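Folding Table Gallery -- Cloth, Tray and Stack

Posted in May by the Lorstead page editor

Welcome to the gallery page of the Lorstead linen room. I collect here small notes about how cloth is sorted, folded and put away. Many visitors of our site write to me that folding is a boring work. I do not agree with them. I have folded cloth for many years, first at home and then in Lorstead, and still I find something to learn each week.

The linen room is on the ground floor, behind the store where we keep the thread from Zervas. It is not a large room. In one year we take in 1170 pieces of cloth for folding, most of them plain, and we give them back to the sewing groups in Ledlow and in the villages near it. The pieces are all different in size. Some are good for an apron, some only for a small bag, and a few are so long that one person has difficulty to fold them alone.

I try to keep the notes short, but I have a habit to write too much. If you only want to look, please scroll down. If you want to fold with us, please read also the part about long pieces, as I receive many letters about it.

How we sort

Before folding, each piece is put with its own color. We have no labels for the colors, because everyone sees green and orange in her own way and labels made only arguments. We put what looks alike together. Pieces waiting for their turn go in a tray. I ask people not to press them down, as a cloth that is pressed in a ball gets hard creases and then you must iron it before you can fold it nicely.

Finished pieces are put at the back of the table, one on the other. The wide ones go at the bottom. When the stack is too high it starts to lean, and then it is time to carry it to the shelf.

Long dark pieces

The black cloth is my favorite and also my enemy. It shows every white thread and every bit of dust. On the other hand, it hangs very well, and the groups who sew curtains for small stages always ask for it. The last roll came to us from Zosen, and it had 119 meters on it. We cut it by hand, on the floor of the corridor, and it took us 2 afternoons.

For a long piece, I start with one fold along the length. I do it slowly. I put the far edge over the near edge, I look at the line, and only then I make it flat with my palm. After this comes the fold across, and then one more if the piece is very long.
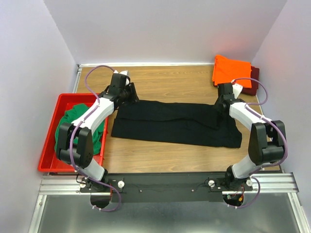 Black cloth, apparently folded over along its length, with green in the red tray and the orange stack at the back.

A wavy fold edge is a common thing with a wide cloth, and new folders become sad when they get one. Please do not be sad. You can take the cloth at the two ends of the fold and pull very gently, to the left and to the right. The wave often goes away. If it does not go away, open the cloth and begin again from the far edge. I have opened the same piece four times in one morning, so I know this feeling well.

The corners need a separate look. A corner that goes out farther than the others will make the whole packet crooked, and it becomes worse with each next fold. I turn it in a little, or I move the upper layer until the two sides agree. My mother used a wooden ruler for this. I use only my eyes, and her packets were better than mine.

Small pieces and soft pieces

Green cloth comes to us mostly in small pieces. They are soft from many washings, and they do not keep a fold for long. I fold them in half, then in three, and I put something heavier on them for the night. A big book is good. In the linen room we use an old atlas with no cover, which nobody wanted to buy at our spring sale.

A tray with raised sides is the best thing for unfolded cloth, I think. A flat board is not enough, as the soft pieces slide away. A deep basket is also not so good, for the pieces at the bottom are forgotten there. In a shallow tray you see what still waits for you. Some people find this unpleasant, but I like to see it.

About the stack

Orange and maroon stay next to each other on our shelf, and many people ask me why. There is no rule. One of the groups in Ledlow sews cushions from these two colors, and it is easier to give them the cloth from one place. They take 300 pieces from us in a year, so they have a shelf almost for themselves.

When I make a stack, I put the closed folds on the same side. Then I can take out one piece from the middle and the others stay in their place. The open edges are on the other side, and there you can see the layers and count them if you need. If the top piece has one corner standing up, I press it with my hand and wait for a moment. With thick cloth the corner comes up again. I leave it like this, as the next piece will hold it down.

Maroon is a difficult color for the washing. It gave its color to a whole load of pillow covers in our first year -- they were white in the morning and pink in the evening. We did not throw them away. They were sold very quickly, and two people asked for more of them.

Notes for those who want to bring cloth

Please bring it clean and without pins. Very small pieces, smaller than a kitchen towel, we cannot take now. Long pieces are always welcome, also when they are not folded well, and black cloth most of all. The door of the linen room is open from 10 in the morning. If the door is closed, you can ring at the thread store and they will let you in.

I wish to add to this page a part about fitted sheets. I must first learn to fold one myself.

Contact: write to the linen room through the Lorstead letter form | © Lorstead linen room | Back to top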